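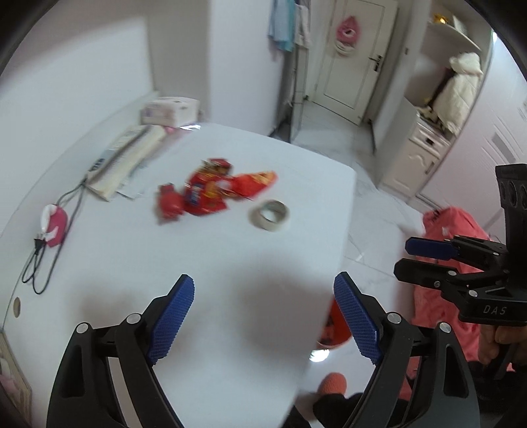
White table with a rounded outline, black grippers with blue pads.

Open day at Hekanum: a hard skin on stainless steel

December 31, 2018

I went to the Hekanum open day back in April and have put off writing it up, partly in the hope that the data sheets we were promised would arrive first. They have not, so this report rests on my notes and on what was said in the hall.

Hekanum is a heat treatment shop. Most of its work is ordinary quench and temper, plus some gas nitriding of gears. The open day was for Filix, its low-temperature process for austenitic stainless. The claim is a familiar one. You put nitrogen and carbon into the surface at a temperature low enough that chromium stays in solution, you get a hard layer, and the corrosion resistance survives. Other shops have offered this kind of treatment for years. What I wanted to know was how well Hekanum controls it.

Josefien Schouten gave the opening talk. She was clear on the metallurgy and quick to admit that if the load gets too warm you form chromium nitrides and the part will rust. Her headline number was a surface hardness of 1,000 HV. I asked at what test load. That took a while to settle, and the answer was a light one, which is proper for a thin layer but should be printed next to the number. The brochure gives the hardness with no load at all. A buyer comparing it with an ordinary case-hardened part would be comparing two different things.

The layer is 12 microns deep after eight hours in the furnace. Arnout Dewulf showed us the cross-sections, and the ones he picked were good: even thickness, a clean line at the bottom, no dark etching at grain boundaries. They were all taken from flat coupons. Pump shafts have keyways and threads, and valve parts have blind holes. When Howard Rudd, who buys for a valve maker, asked for a section through a thread root, Dewulf said those had been made but were not ready to show. I'd have taken an ugly one over none.

Then the furnace. It is a Bech retort unit, bought used and refitted, and to my eye well kept. The operators log temperature at the control thermocouple. Nothing in the log comes from inside the load. For through-hardening a block of tool steel you might live with that, but for a process whose whole case rests on staying under a limit it seems thin. Rianne Boersma, who runs the shift, said load thermocouples are used when a new fixture is being qualified and pulled out afterward. She also said the fixture is sometimes packed differently when a job is late. I was glad she told us. It didn't make me want to send them anything urgent.

The corrosion results were the weakest part of the day. Eight samples had been through salt spray and all of them had passed. There was no untreated control on the board. Nor did the board give the grade of steel beyond the word "stainless", and Schouten had to go and look it up (316L, she reported after lunch). Plain 316L does well in salt spray on its own. A pass tells you that Filix did not ruin the steel, and I accept that much. A pitting potential curve, treated against untreated, would have told us more, and it's a quick test to run.

Wear was handled by an outside lab, Brilta, whose Lotte Wouters came to present. Hers was the best talk of the day. She gave loads, counterface material and sliding distance without being asked, and she said outright that once the layer was worn through, the treated pins wore much like untreated ones. She also showed a case where the layer cracked under a heavy point contact because the steel beneath it was still soft — the usual problem with any thin hard skin on a soft core. Hekanum's own slides did not mention it.

Lunch was sandwiches and ran long. The afternoon tour of the quench tanks was skipped as a result, and several people left at that point. I stayed to ask about price and was told it depends on the load.

Would I use them? For light sliding contact in a mild environment, with my own witness coupon in every load and a section cut from a real part before the first order, yes. For anything that sees chlorides and rough handling I would want the pitting data and the thread sections first. I asked again for both in the fall and got a friendly reply with the same brochure attached.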